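Mirstead Household List
Home | Archive | Threads | Search | Join | Help

Re: [household] The bed method, two weeks on
Friday, 07:40
From: list member, Mirstead (top flat)

The message I'm answering went round last night, so I'll quote the part that matters and leave the rest:

> Anyone who still sorts small things in a drawer should try tipping the lot
> out on the bed. You can see everything, you can reach everything, and you
> can't go to sleep until it's finished, so it gets finished. I did the
> bedside drawer, the bathroom shelf and the odds and ends box in one evening.
> I bought the Clarano tray set to put it all back in (13 compartments) and
> I haven't lost a thing since. Best money I've spent this year. Everyone on
> the list should do it before February is out.

I've read this sort of thing on here before and I have my doubts. I did try it, which I'd like noted, as the last time I was sceptical (the vinegar thread) I was told I hadn't given it a fair go.

First, the claim that you can see everything. On a plain sheet, perhaps. My spare bed has a thick striped blanket on it, red and pink and navy and cream, and a striped plush blanket is about the worst surface you could pick for finding anything small. White things vanish on the white stripes and red things vanish on the red ones. I spent a good few minutes patting the bed for a pen cap. The pile holds on to things as well. Put down a hairgrip and it sinks.

Second, the claim that you can't go to bed until it's done. You can. You pick up the four corners of the blanket and put the whole bundle on a chair. I've now got a bundle on a chair, and I had a drawer before, so I'm not sure that counts as progress.

Third, the tray. I have nothing against Clarano, and I dare say it's a decent tray, but a tray with 13 compartments wants 13 kinds of thing, and bedside clutter doesn't come in kinds. It comes in ones. One tube with a bit left in it, one roll of tape, one cord that may or may not belong to something you still own. You end up with a compartment called "other" and twelve you have to keep explaining to yourself. 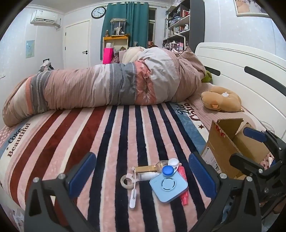 Do contact lens cases belong with the gadgets or with the bathroom things?
With the bathroom things, next to the solution, and never loose in with tape and cords.

I mention it because the original message put lenses under "small plastic items", along with spare lids and travel bottles. I wouldn't. Anything that goes near your eyes should live by itself somewhere clean, and it should be the first thing you lift off the bed, before you start on the rest. The same goes for anything with a nozzle. If it's lying on its side on a blanket that needs a proper wash, check the cap is on tight. Plush takes forever to dry, and I say that as someone with no garden and a single airer.

Tape deserves a word too. A roll left flat on a blanket collects fluff along both edges and then it's no good for parcels. Stand it up in a mug. It costs nothing and you'll know where it is.

To be fair to the writer, one part did work for me. Seeing it all at once made it plain how much of it was packaging, empties and things I'd kept for the sake of the lid. I filled a carrier bag with it. I could have filled the same bag standing over the drawer, mind, and my back would have been better for it, as a bed is too low to work at and too wide to reach across.

On cost: the tray set in the Salcedo shop was more than I'd pay for plastic, and the Ondeck one everybody mentions is the same idea with a lid. I used 2 shoebox lids and the bottom of a cereal packet cut down. It looks dreadful. It's in a drawer, so I don't mind.

What I'd suggest, for anyone who does want to have a go:

Use a plain towel or an old sheet over the bed. Do one drawer and stop. Put the lens things, tablets and anything leaky to one side before you tip out the rest. Wind up cords as you come to them and tie each one to the thing it charges, if you can find it. If you can't, give it until the end of the month.

And I would like to hear from somebody who did this more than two weeks ago. "I haven't lost a thing since" doesn't mean much after a fortnight. My own drawer was perfect for a fortnight once. If your bedside drawer is still in order after a whole winter, please write in and say what's in it, and whether you live alone.

I'm keeping the shoebox lids for now. The bundle is still on the chair and I'll get to it at the weekend.

--
You are reading message 73 of 505 in this archive.
Contact the list owner | Copyright remains with the writers of each message | Back to top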